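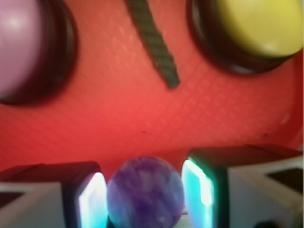 Purkthorpe water main work to start in February

Sokell Water will replace 466 metres of cast iron main under Mofokeng Road, Purkthorpe, in February. The existing pipe has a bore of 10 inches and will be abandoned in place. Its polyethylene replacement will be laid by the contractor Drullik in open trench.

Supply to 54 properties will be interrupted once, on a Sunday, between 6am and 2pm.

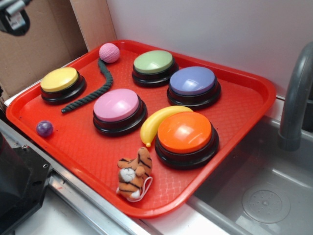 Pressure at the eastern end of the road has been below the company's target since the autumn, according to project engineer Siyabonga Le Roux. Parking will be suspended on the north side.

Ward councillor Mackenzie Pelletier has asked for the bus stop to be moved no more than 200 metres. A decision is pending.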